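May 2, 2019

Quick one, I have a bus in 20 minutes and I've been putting this off all week.

So the finale. Spoilers for all of season 3 of Clunder, obviously. If you're still on episode six close the tab and come back.

I called it. Sort of. I said back in the winter that the lighthouse keeper was going to be the one who sent the tapes, and I got four emails telling me I was nuts. Well. She sent the tapes. What I did NOT call was the brother being alive the whole time in Grekholm, two ferry stops away, running a bait shop. A bait shop! I yelled at the TV. The dog left the room.

Stuff I loved, no order:

- the eleven minutes with no dialog. I thought my sound had cut out and went and wiggled the cable
- the theme song slowed way down over the harbor shot
- that coat. I want that coat
- the mayor finally getting told to sit down

Stuff I didn't love. The trial is over in one scene, after eight episodes of everybody saying "wait for the trial." You can't do that. Also the whole storyline with the missing ledger just stops. Was it in the safe? Did it burn? I rewound twice and I still dont know.

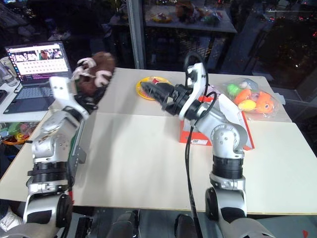

*Shaggy brown plush with curved white horns or tusks, up in the gripper.*

Okay the music. I need to talk about the music because everyone at work only wants to talk about the brother. The end credits song is by Hà, who I had never heard of until last year's Christmas special, and now I own everything. It's the demo version! You can hear a chair creak at the start. The version on the soundtrack has strings on it and it's fine, pretty even, but the demo is the one that got me. Whoever made that decision deserves a raise and a long vacation.

I went looking for the sheet music after and found a fan site with every piece of music from all three seasons timed to the second. 269 entries. Someone did that for free, at night, after a job probably. I sat there clicking till one in the morning.

The acting. I'm not a "the acting" person usually, I either believe it or I don't. But the kitchen scene, where she's peeling the potatoes and he tells her about the letter and she just keeps peeling. The knife slows down a little bit. No music, no close up. I've watched it five times. My sister says it's boring and I've stopped taking her calls (kidding) (mostly).

And the fake band in episode four!! Akis, the wedding band with the one song. Everybody I know has that song in their head and it's terrible. It rhymes "ferry" with "February." They brought them back for ten seconds in the finale, playing in the rain behind the fish market, and I clapped alone in my living room like a seal.

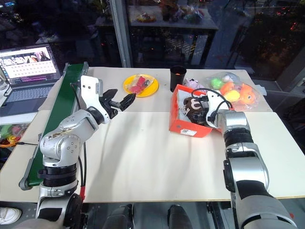 Dotty left this under my last post and I've been thinking about it since: you're too easy on season two. They knew how it ended before they shot a minute of it, and they padded. Go back and watch the dentist episode and tell me it needed to exist.

Fair. The dentist episode did not need to exist. But I'd argue we don't get the bait shop without it, he's literally holding the bait shop calendar in the waiting room. I paused it. It's there on the wall behind him too, second time around. So they were planting things, just reallly slowly, and in a dentist's office.

Is there going to be a season four? No idea. The fan forum is split down the middle and getting kind of mean about it. There's a petition, it had 2760 names on it when I looked this morning. I didn't sign. I think I want it to be over? The last shot is her walking up the ramp and not looking back, and if they make more then she has to look back at some point. Leave her on the ramp.

What I would take is a one-off special about the mayor. One hour. Just her, after.

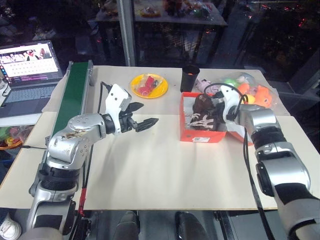 *Brown shoe in the orange-red box, gripper reaching in.*

Other things, fast:

Started the Danish one everybody keeps telling me about. Two episodes in. So far a lot of people standing in driveways. Will report back.

Gave up on the baking show. I know. The new host shouts and I watch that stuff to fall asleep.

Several of you asked what I'm using to watch Clunder on since it's not on the regular services here. It's the box set from the library, they have two copies, there was a wait list but it moved fast. Renew early, the fines went up in May.

Next post is the season ranking and yes I'll do it properly, with the Christmas special counted as its own thing. Get your arguments in now. If you put season one last I'm going to want it in writing.

Ok bus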